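Can a machine fold the washing yet?
Eleri Gape – project report, December 2, 2024

Why we chose laundry
Our group began in September with a simple question: which chores could a machine take off our hands today? Vacuuming is done. Folding clothes is the hard one, and that made it the fun one! Cloth never lies the same way twice, and a sleeve can hide under a hem.

How we worked
We used a two-fingered gripper held in the hand, so a person does the moving and the software, which we named Trevor, learns from the recordings. We gathered around 2,000 short clips in all. Black clothes were the worst – edges and folds melt into each other, and even I had to look twice for the tag. 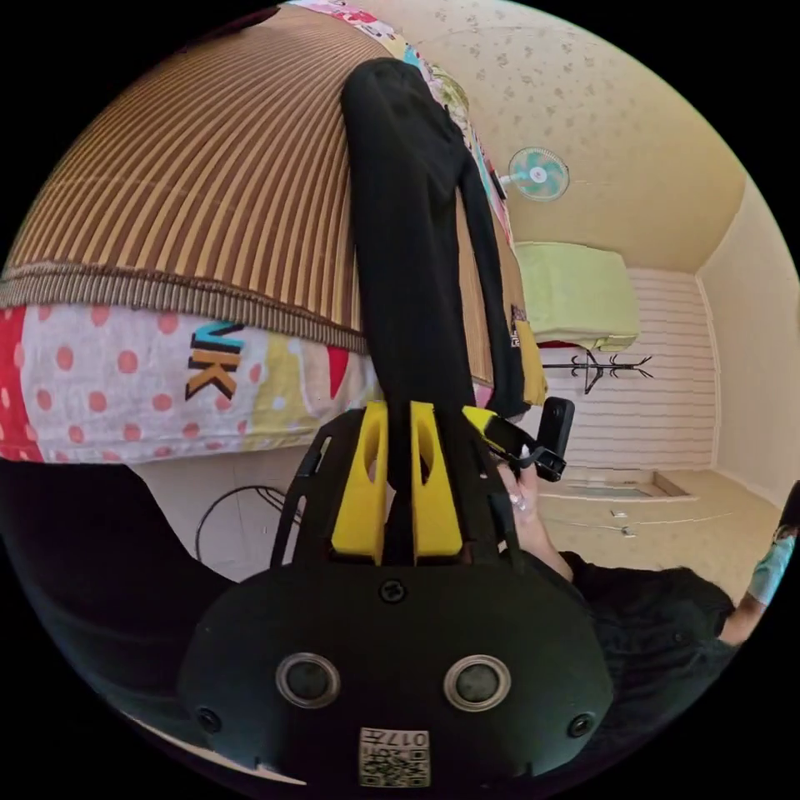

What Trevor managed
We gave Trevor 18 tries at picking up a garment from a bed and laying it flat. It did the job in 13. I was thrilled, as our first version could only manage 2. Most of the failures came from gripping two layers at once. Towels went best, and anything with long sleeves went badly.

What we would try next
I'd love to add a sense of touch to the fingers, so that Trevor can feel how many layers it has hold of. Folding a whole basket is still a long way off, but picking up and spreading out already looks possible – slowly, and with someone standing by.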